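Section 4. Setting Up Your Tivesum Tabletop Air Sensor

Welcome back! If you made it through Section 3, your sensor is charged and the little light is steady green, so let's find it a good home.

1. Pick a level surface well away from the stove, the bathroom door and any open window. Cooking steam is the usual culprit when readings jump. 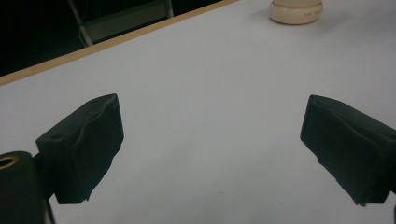 2. Peel the film off all the rubber feet and set the sensor down with the vents facing the room.

3. Hold the side button until you hear two beeps, then let go. Code 39 means it is looking for your network — give it a minute or so before you try again.

NOTE: Numbers will wander quite a bit on the first day, and that's perfectly fine. 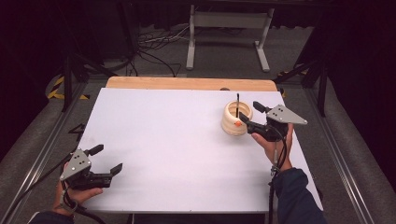
4. Run the dust check once the sensor has settled in. Carpet holds on to far more dust than most of us would like to think, and a white tabletop standing on gray carpeting, with a light wooden edge, is the sort of spot where I'd run the check twice. Wipe the top with a barely damp cloth first, and let it dry.

CAUTION: Never spray cleaner into the vents.

5. Write your reading on the card in the box. Anything over 121 calls for a fresh filter (part 171).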